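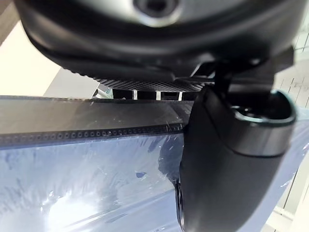
Regional motorists deserve a fairer system of speed limits

The decision to lower the limit on the Solach to Flulberg road, confirmed in January 2026, was made on sound safety grounds. The manner in which it was made was less satisfactory. Residents of Sikuslow were given six days to comment on a change affecting 61 kilometres of road, and the notice appeared only on the council website.

Of the 89 submissions received, most did not oppose a lower limit. They asked for sealed shoulders, clearer line marking and an additional overtaking lane near the Pitkänen turnoff. These requests were recorded and have not been answered.

A speed limit is a legitimate instrument of public policy – it should not become a substitute for maintenance. Where a road authority reduces a limit owing to the condition of the surface, it ought to publish a schedule of repairs and a date for review. The Solach authority should do so before the end of April, and should restore a proper consultation period for any future change.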